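Open day at the old Nistley woollen mill

I'd been meaning to get out to Nistley for years, and when my neighbour Nisha Bhatt rang one Monday to say the mill was opening its doors in September, I had the thermos packed before she'd finished talking. It's a 52 kilometre drive, longer if you stop in Plalham for a vanilla slice, and of course we did.
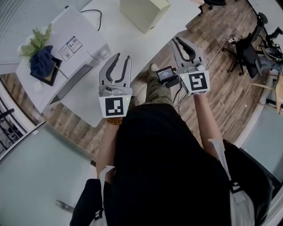
The mill has been made over bit by bit since the looms stopped. Our guide was keen on the building's bones and told us the spinning floor once held 1,890 spindles, which I tried very hard to picture. I do love a wooden floor underfoot in an old place.

Upstairs is the part I'd really come for — the Vondráček pattern books, all 562 of them, shelved by year, with snips of tweed glued to every page. Nisha found a heathery green that she swears is her grandfather's good coat.

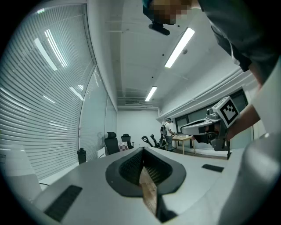 The dye recipes are kept in the same room, written in a lovely slanting hand, and you're allowed to turn the pages yourself if you've washed your hands. I had my nose almost on the paper for most of an hour. Anyone leaning over their work will know what it does to the neck! The browns were my favourite colours, one of them a light, woody shade made from walnut and onion skins.

Lunch was pumpkin soup in the Hasimer tearoom, nine dollars with a scone,

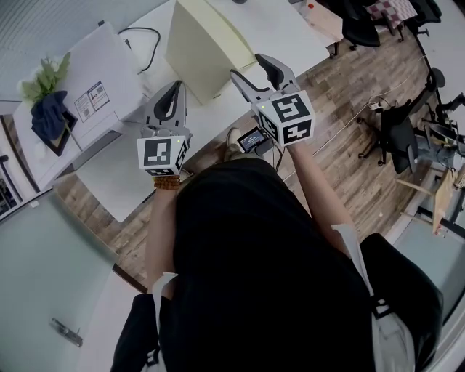
and we sat by the window afterwards with a second pot of tea, watching the ducks on the millrace. I came home with two skeins of grey and no plan for either of them. Parking is on the grass behind the boiler house, so wear sensible shoes if there's been rain.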